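Gilatlow Nature Notes
May 10, 2021

Starting a thread on the desert tortoise. I get asked about them at the Benítez trailhead more than any other animal except snakes.

A desert tortoise spends most of its life underground. Figure on 95 percent or better. If you hike here for years and see one, you have done fine.

The burrow has a half-moon opening, flat on the bottom and curved on top, the same outline as the shell. A round hole is usually something else.

Food is grasses, wildflowers, cactus pads and the fruit when it comes. They get much of their water from spring plants. When rain falls they will come out and drink from puddles, and some dig shallow basins that catch it.

They store water in the bladder. This is the main reason not to pick one up. A frightened tortoise may empty it, and in a dry year it may not get that water back in time.

The one exception is a tortoise in the road. If it is in danger, lift it slowly with both hands, keep it level, low to the ground, and carry it across in the direction it was already going. Don't drive it somewhere "better."

Males have a longer horn under the chin (the gular horn) and a dished-in belly shell. They use the horn to shove and flip each other. A flipped tortoise in full sun can die if it can't right itself.

Eggs go in near the mouth of a burrow, often 4 or 5 at a time. Very few hatchlings make it to adult size. The shell stays soft for the first several years and ravens can peck through it.

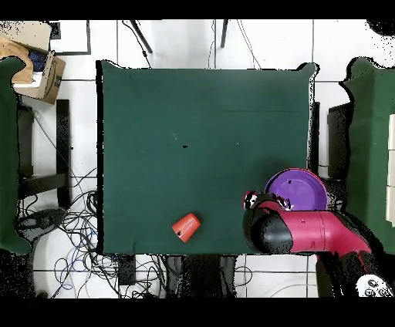
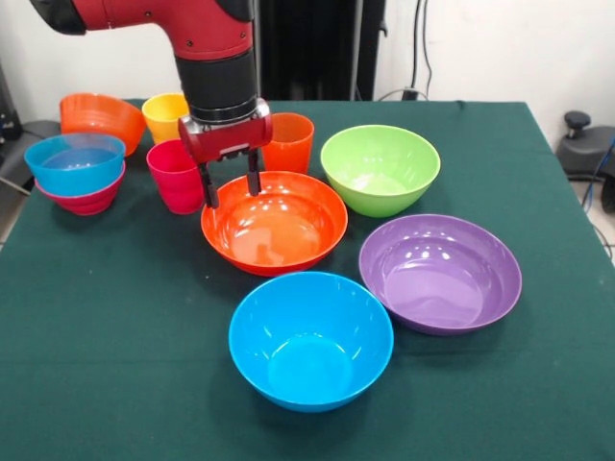 Bhupendra Bhardwaj: We had one under the creosote by our wash every spring and then nothing last year. Does that mean it died?

Not necessarily. A tortoise keeps several burrows and moves between them, and in a poor flower year it may hardly come up at all. Look for scat and for fresh dirt at the mouth of the old burrow. Don't put anything down the hole.

Ravens again, since two people wrote to me about them. They do well wherever there is trash and open water. Close the lid on the can, fix the drip, don't leave dog food out overnight. That does more for young tortoises than anything else you can do from a house.

Heat. When the ground reaches 109 they are below it. In July look early in the morning or after a storm, and don't expect much in between.

Check under your car before you pull out at the Allden lot. They like the shade of a parked car as well as you would.

If you have a pet tortoise, don't turn it loose. Captive animals can carry a respiratory disease that spreads to wild ones. Signs are a runny nose and puffy eyes. Call the state wildlife office and ask about adoption.

Age: you can't read it off the rings on the shell. A good year may add more than one ring and a bad year none. Fifty years or more is possible in the wild.

Next thread will be the chuckwalla, which people on the Sesiter loop keep reporting to me as a Gila monster.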